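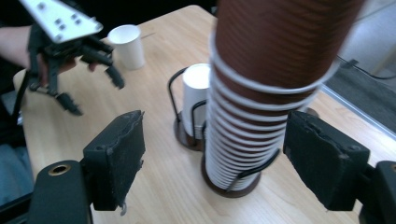

Houda Salem told us on day one that if you can't show it with your own hands you can't ask a robot to do it. We kept that. It's more or less the whole company.

About Hongate

We teach robots small jobs by doing them first. Hand-held grippers, one per hand, a person at a table, same task again and again until the data's good. Started in July with 2 people and a borrowed room in Girley. Now on our second lease.
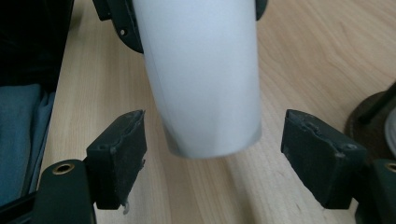 Our customers are mostly packers and drinks counters, plus one bakery. They want light, squashy things moved without damage. So we practice on light squashy things. Paper cups are a favorite, and yes the finger pads get ragged along the edges like the ones here, we run them hard. New pads are cheap. Bad demos are not.

Every session gets watched back by Meriem Ait Brahim or someone she trained. Slow hands, dropped items, weird grabs, all taged.
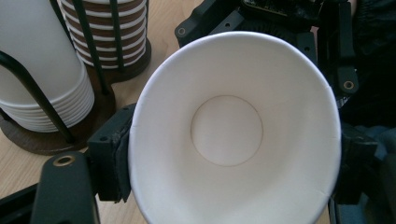 Then it goes to the Ashour library, our in-house set. 536 tasks so far, 357 of them done two-handed. Drotero is the newer side of things: remote control, operator in one room and arm in another. Still early. Works best for heavier stuff.

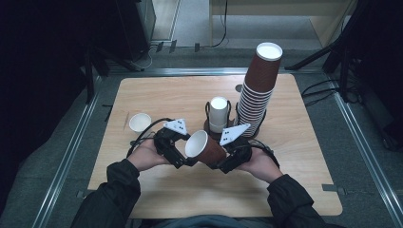

Two-handed cup work at the demo table

Want to join? We train demonstrators from zero, no robotics background needed, steady hands help. Training is paid. Visits by appointment, use the contact form and tell us wich task you have in mind.

Page updated 1 December 2025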